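Bin labels losing the end of the product description after Inditer update
Status: Resolved. Area: Label printing. Site: Skeswood, parts and safety supply counter

Since the January update to Inditer, some of our shelf and bin labels print with the last few characters of the description missing. The barcode and the item code are fine. Work gloves are the worst of it, as the size comes last in the description and the size is what gets dropped.
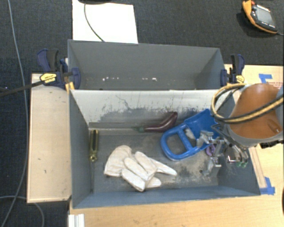

Reply from Stanciu, 9:12 a.m.
Size going missing at the end usually means the text is too wide for the box on the template. Could you check which label stock is selected under Printing, Media, and tell us whether the same items are short on screen in the print preview or only on paper? Please also send the exact description for one label that prints properly and one that doesn't. Copy and paste them if you can, as retyping can hide stray characters.

Skeswood, 9:40 a.m.
Media is set to the 70 mm roll, same as before the update. The preview is short too, so it matches the paper.

Prints properly:
Work gloves, cream, cuff, large

Prints short:
Gants de travail, crème, grand, é

The second one is the French line from the same item. I know the "é" at the end looks odd. It is our code for "étiqueté", meaning the item has already been tagged, and it has been on the end of those descriptions for years. The printed label stops after "grand," and leaves off the rest.

For the gloves with a long cuff the size is at the very end, and those lose the size.

Reply from Stanciu, 10:05 a.m.
Thank you. The template box on the 70 mm roll has plenty of room for both of those lines, so I am less convinced it is the width. As a test, please open the template, drop the font on the description box by one step and preview the French line again. Don't save it.

Skeswood, 10:21 a.m.
Smaller font, same cut in the same spot. There is now a wide blank area to the right of the text. Closed without saving.

Reply from Stanciu, 10:30 a.m.
Then the text is already short by the time it reaches the template. Next things to rule out:

Item record. Open the item in Inditer and see if the full French description is there.
Label queue. Go to Printing, Queue, select a waiting label and choose Show Data. Look at the line that starts DESC2.
Import. Let us know if descriptions are typed into Inditer or come in from another system.

Skeswood, 11:02 a.m.
Item record shows the whole description. The queue does not. DESC2 stops after "grand," exactly like the label.

Descriptions come across from our stock system at Clornberg. The sync runs every 15 minutes. It was running before the update too and nobody at Clornberg has changed the export.

One more thing I noticed going through the list. English descriptions are all fine, even long ones. I have a pair of overalls in English that is as long as the French gloves and it comes out whole.

Reply from Stanciu, 11:20 a.m.
That last point helps. Please leave the item alone and do the following on a copy of it, so that the sync doesn't overwrite your test.

Make a copy of the glove item with a local code. In the French description, replace "crème" with "creme" and take the accent off the final letter. Send one label to the queue and look at DESC2.

Skeswood, 11:48 a.m.
Made the copy. The line I get in the queue is

Gants de travail, creme, grand, e

and it is still short, but by less. It now has the space after the comma. Only the last letter is missing. With the accents on, it was stopping earlier than that.

I put the accents back one at a time. Each accent I add in the part that prints costs me a character at the end.

Reply from Stanciu, 1:15 p.m.
That confirms it. The queue field for the second description is limited to 32, and your test line without accents is one character over that. Before the update the limit was applied in characters, and there was a second setting that let longer text spill over to the next field and be joined again at print time. After the update, two things changed on your installation. The limit is applied in bytes, where an accented letter takes up two, and the spillover setting has gone back to its default, which is off.

The first description field, where your English text goes, has its own longer limit. That is why your overalls are not affected.

To turn the spillover setting back on:

1. Sign in to Inditer with an administrator account.
2. Go to Settings, Printing, Queue Fields.
3. Select DESC2 and tick Continue Long Text.
4. In the same panel, change Measure Length By from Bytes to Characters.
5. Save, then stop and start the print service. Closing the Inditer window does not restart the service.
6. Clear any labels waiting in the queue. They were cut when they were created and will not be repaired by the new setting.

Skeswood, 1:50 p.m.
Done up to step 4, but Measure Length By is greyed out. Continue Long Text let me tick it.

Reply from Stanciu, 2:04 p.m.
It greys out while labels are waiting. Please do step 6 first, then go back to step 4. Sorry for the order, we will fix the instructions at our end.

Skeswood, 2:26 p.m.
Cleared the queue and the setting opened up. Changed to Characters, saved, restarted the service.

Test label for the gloves is whole, French and English, size included. The code at the end is there as well. I also tried hearing protection and the insulated boots, both of which have long French descriptions with several accents. Both fine.

Before I reprint, is there a way to get a list of which labels went out short? We have been printing since the update and the labels are on bins in two aisles plus the counter. I would sooner not walk the lot reading every one.

Reply from Stanciu, 2:45 p.m.
There is. Go to Reports, Print History, set the starting point to the update and add the column Source Text Differs. Filter on Yes. It compares what was in the item record with what was sent to the printer, so it will catch these. It will also list any item whose description was edited after printing, so glance down it before reprinting everything.

Skeswood, 3:31 p.m.
Report gives 43 labels once I take out the ones where we had changed the wording ourselves. Mostly gloves, some coveralls and the winter boot liners. Reprinted the lot on the 70 mm roll and checked the pile against the report. No short ones.

The local copy of the glove item has been deleted. It did not come back after the next sync.

A couple of notes for whoever reads this at Clornberg, as the same update is waiting to go on there:

Write down the Queue Fields settings before installing. Ours were set up a long time ago and there was no record of them at this counter.
Clear the print queue first, so the length setting isn't locked afterwards.
Preview a French label with accents in it. We tested with an English one and passed it.

I have asked for the "é" code to be moved out of the description and into the notes field. It only ever mattered to the receiving desk, and it takes up room on the label. That is a separate job and does not need to hold this ticket open.

Reply from Stanciu, 3:50 p.m.
Good to hear. We have logged the reset of Continue Long Text as a fault in the updater and linked it to this ticket. The change from characters to bytes was intended for new installations only and should not have been applied to yours, so that is logged as well. When a corrected updater is released you will get a notice through Inditer. Your current settings can stay as they are until then.

For Clornberg, please hold the update until that notice arrives, or follow the steps above in the corrected order: clear the queue, tick Continue Long Text, change the length setting, save, restart the service.

Skeswood, 4:08 p.m.
Passed on to Clornberg, they will wait. Okay to close.

Ticket closed 4:10 p.m.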